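4.2 Camp reunions and the amalgamated company

Former members of the two Restesow companies described the joint summer camp as the point at which separate units came to be remembered as one. Of the 11 men interviewed, five had belonged to the smaller Pleka company, and all five used "we" for both units when speaking of camp, but not when speaking of weekly parade nights.
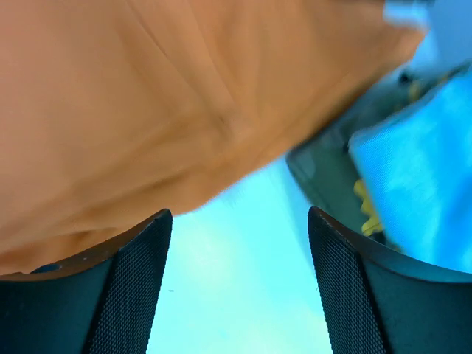 This shift in pronoun is consistent with Howlader's account of shared accommodation as a condition of group memory. Tent allocation was by age, so boys from different neighbourhoods slept and ate together. Rafsan Majumder, who attended two camps, could name his tent-mates in order but was unsure which company each had joined.

Entertainment outings were recalled in less detail than routine. The July visit to the pier theatre appears in most accounts, though the performer's act is told in differing versions - a pattern Cunico attributes to retelling at reunions.

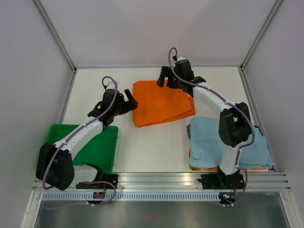
Clothing served as a frequent prompt. Respondents shown their own group photographs tended to begin with what they were wearing, and only then moved to names and places. The colour of a jersey or neckerchief was often given with confidence even where the print was black and white. We treat such statements as evidence of later talk about the camp, and have coded them separately from recollections offered without a prompt. 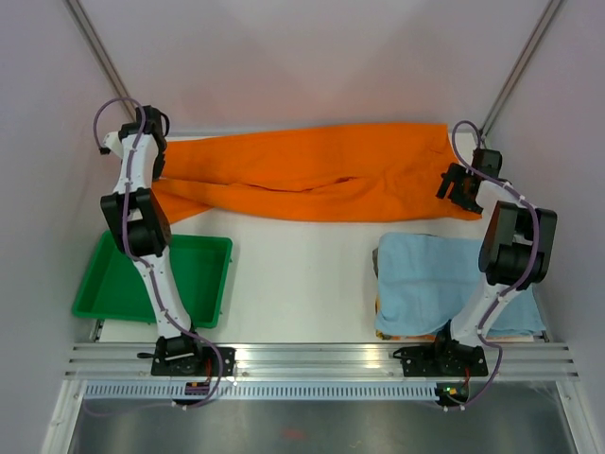 Figure 5. Two robot arms at a white tabletop, with an orange garment and other cloth items between them.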